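Transfer gossip and a very long wait for Grultska

5 Jun 2019

So the season's over, my voice has come back, and I've already refreshed the Hondstead news page more times today than I'd admit to my wife.

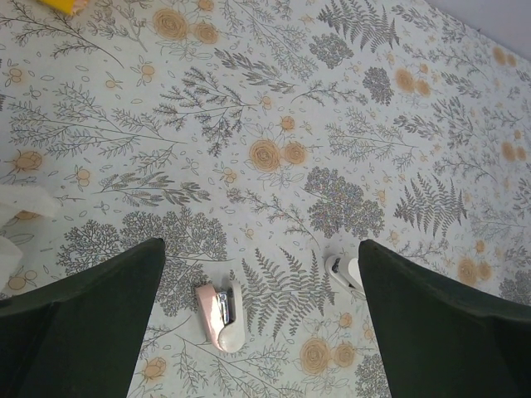 Is Grultska really leaving?

If you've been anywhere near the Hondstead message boards this week you know the rumor. Curberg want our goalkeeper, they have the money, and apparently somebody's cousin saw him looking at apartments over there. I don't buy the apartment thing (it's always a cousin, and it's always apartments) but I do think the interest is real. You don't keep 11 clean sheets behind our back line without people noticing, and I say that as someone who loves our back line!

Hazem Gaber got asked about it after the last game and gave the most manager answer possible. "He's under contract, he's happy, next question." Fine. But he said the same thing about Hrnčiar two summers ago, and by August Hrnčiar was scoring against us in a different shirt. I still can't watch that goal.

What I'd do

I'd keep him, obviously. Give him the raise, give him the captain's armband if that's what it takes. Jianguo Hao, who sits next to me and has been coming a lot longer than I have, thinks we should cash in and spend it all on a striker. We argued about it the whole way to the parking lot and then for another twenty minutes next to his car. His point is that we lost 7 games by a single goal and a keeper can't fix that. My point is that without Grultska we'd have lost them by three.

The backup question

The other thing is, who plays if he goes? The kid from the youth team looked good in the cup, I'll give him that, great hands and a huge kick. But he's had 2 starts. Two! I'd love to see him get a run of games someday, just maybe with a bit less riding on it than the opening month of the season.

Anyway

I've renewed my seat already, so I guess I'm stuck with whatever happens. Away tickets for the preseason trip go on sale soon and there are only 300 of them, so if you want to ride up with us, leave a comment or text Jianguo. He's driving and I'm in charge of snacks again.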